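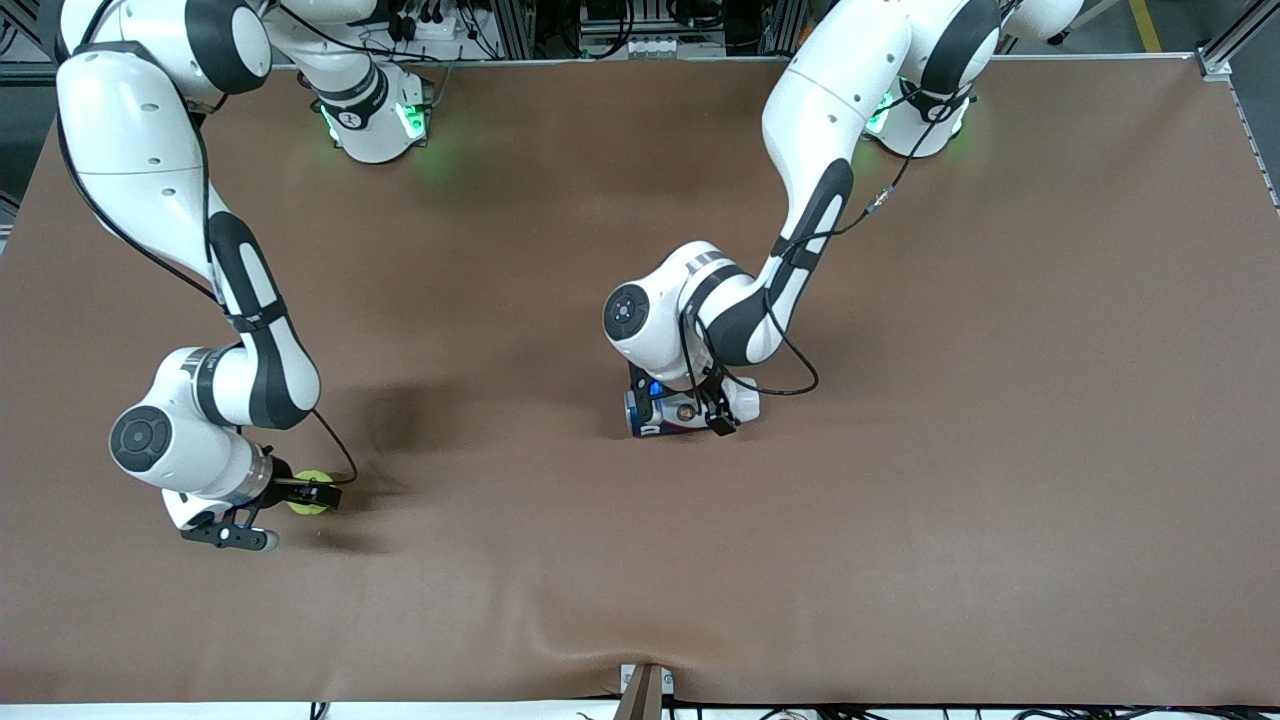 The Trusta dehumidifier at Plinside shuts off overnight and does not come back on until someone presses the power button. It serves the 4,000 square foot ground floor and is on a 15 amp circuit of its own. It has done this most nights since we changed the hose in November. The morning reading at the wall sensor is high every time, and the room feels damp by the coat hooks. The brown covering on the big table has faint ripples in it, though I can't say if that is the moisture or just how it was laid. The display shows no error code when we find the unit off.

Plinside > Building > Climate > Open tickets

Steps taken before opening this ticket:

Cleaned the filter. It had some lint on it but was not blocked. No change.

Emptied the bucket by hand and checked the float. It moves freely and the "full" light goes out when the bucket is put back.

Moved the plug to the other outlet on the same circuit. Unit still off the next morning. The breaker has never tripped.

Set the fan to high and the target to 45 percent. It ran all day and was off again by opening time.

Took the Dusby timer out of the line and plugged straight into the wall. It ran through one night, then quit the night after. I had hopes for that one.

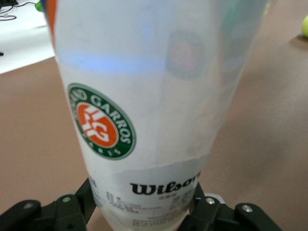
Ng replied that the timer may not be the only problem, and asked whether the drain hose has a low spot anywhere between the unit and the floor drain. Water sitting in a dip can back up enough to lift the float, the reply said, and on this model the unit then shuts down and stays down even after the level drops. Ng also wanted a full 24 hours with the hose off and the bucket in place.

Update: the hose does have a dip, behind the shelving, where it goes over the door track. The old hose was shorter and ran around the front. I took the new one off and ran on the bucket as asked. The unit was still going at the 24 hour mark – first time it has made it that long in weeks without the bucket filling.

Cut the hose down and routed it around the front with a steady fall to the drain. Two clips on the baseboard hold it. The Dusby timer is still out and I would like to leave it out until we know more.

Status: waiting on customer. Ng will keep the ticket open for another week of overnight readings. Sensor log to be attached.

Filed under: Humidity & Drainage, Portable Units

This site uses cookies to keep you signed in. Accept | Manage settings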